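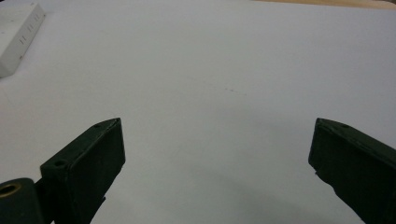
Kamarul Ngui has taught linocut at the El Khatib Centre since October. Enrolment in the programme now stands at 43.

"Members favour a grey ink on coloured stock," he said. "I ask them to pull seven proofs before they cut any further."

Asked about paper, Mr. Ngui recommended a cotton sheet, torn against a steel rule. "A torn edge suits a print. Scissors make it look like a flyer."

The Centre's spring session will cover two-block registration.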